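Status: notes and data card for the files I took home from the Arkstead open day in August. Written for people in our group who asked whether the demo is worth building on. My short answer is "not yet." Longer answer follows.

# arkstead-openday-counter

## What is in this folder

- `episodes/` – 298 simulated pick attempts, one file each
- `episodes/rejected/` – 29 of those 298, moved by me, see "Cleaning"
- `stills/` – single renders, uneven quality
- `handout.pdf` – the two-page sheet from the Flollis table
- `notes.md` – what I typed on the train, unedited

The episodes were handed out on a USB stick to anyone who signed the sheet. Flollis is the company that built the simulated kitchen. Pētersons wrote the grasp policy that runs in it. Ornetti is the name of the policy, and both companies use it as if it were a product, though I couldn't find out what you would be buying.

## The visit

The open day ran from mid-morning until 4 p.m. There was a talk, a loop of prepared clips on a big screen, and a live session where you could ask for a pick and watch the simulated arm try it. The live session was the only part I cared about and it got the least time.

Gunārs Tamošiūnaitė ran the live session. He was patient and he answered what he was asked, which I can't say for the talk. I asked if I could choose the object. He said yes, from a list. I asked if I could move the object first. He said yes, within a region. I asked how big the region was and he showed me in the viewer: a patch of counter you could cover with a dinner plate.

So "any household object, anywhere on the counter," as the talk had it, comes down to a list and a dinner plate. The handout does say this, on page two, in smaller type.

I asked for the cup.
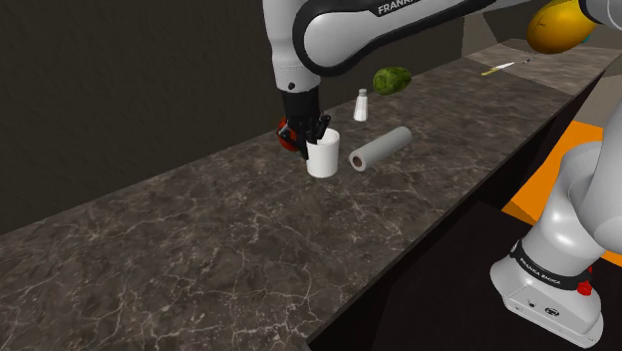 *Cup pick in the Flollis kitchen: simulated Franka arm, gripper fingers on either side of the cup's left rim.*

A rim grasp is a reasonable choice for an open cup. My complaint is with how such picks get scored. In the episode files, `success` turns true once the object has been lifted 3 cm, and nothing checks what happens afterward. A cup that slips at 4 cm is a success. A cup held at a tilt that would empty it is also a success. Gunārs agreed this was generous and said a stricter check was "on the list," a different list I assume.

## Fields

| field | meaning | my comment |
|---|---|---|
| `target` | object name | free text, spelling varies |
| `start_pose` | arm joints at start | 7 values, looks fine |
| `grip` | gripper opening | units not stated |
| `success` | see above | don't report this number |
| `seed` | layout seed | missing in the older files |

The handout calls the layouts "randomized." Where the seed is present I compared start layouts, and a lot of them are near copies with the target nudged or turned a little. If you split train and test at random you will be testing on what you trained on. Split by seed, and drop the files that have none.

## Cleaning

I moved an episode to `rejected/` if it met any of these:

- the file ended before the gripper closed
- the target passed through the counter
- `target` named something that wasn't in the layout

I did not fix anything by hand. The original stick is in the top drawer under the label printer, in case you want to redo this with different rules.

## What I would and wouldn't use it for

Fine for checking that a loader works, or for practice with the viewer. The renders are nice to look at and the stone counter got several compliments from the people standing next to me, which says something about what was being judged.

I would not use it to claim anything about real cups. No real arm made a pick in any session I attended. When someone asked about transfer to hardware, the answer was that early results were encouraging. I asked to see them and was told around a month. I've had no mail so far.

## Open questions

- Who picked the objects, and were any dropped because the policy did badly on them?
- What friction value is used at the fingertips? I couldn't find it in the files or the handout.
- Is the live policy the same version that produced the episodes? Gunārs thought so but wanted to check.
- License. The sign-up sheet said "for evaluation." The stick says nothing. Please don't put this on a public server until we have it in writing.

## Changes

- v3: split advice added, `rejected/` rules written down
- v2: removed duplicate stills
- v1: straight copy of the stick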